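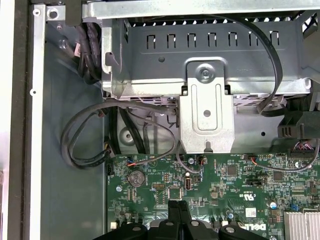 Stumotine Robotics Club: bench check before a teardown run
Checked by: Shagufta Rajput
Arm operator: Lucimara Paiva
Month: November

1. Wall plug pulled from the donor PC. PASS
Comment: Pulled, and the cord is in my bag. Lucimara may have it back when we're done.

2. Side panel off and stored flat. PASS
Comment: Stored flat on the floor, in the walkway. Moved under the bench. Still a pass, but a grumpy one.

3. Cables clear of the gripper's path. FAIL, then PASS
Comment: The long flat black one by the drive cage loops right where the arm wants to go. Tied back with a twist tie from a bread bag. Please buy real ones, we have a budget of 300.

4. Coin cell still in its holder. PASS
Comment: It stays there until the last step. The arm dropped the last one and we found it in November. It went missing in September.

5. Speed limit set to 88 on the pendant. FAIL, then PASS
Comment: Was at 1190. Lucimara says that was "for testing." Testing what, she did not say.

6. Finger screws snug. PASS
Comment: Quarter turn on the left one.

7. Emergency stop within reach. PASS
Comment: Within my reach. Inmaculada is shorter and wants it moved before her shift. Fair.

8. Safety glasses on everyone. PASS
Comment: On the face, Nuria. Forehead does not count.

9. Log file running. PASS
Comment: More than 4000 lines already, mostly the same warning.

Cleared to run: yes, at 4:15 pm
Recheck items 3 and 5 after the snack break.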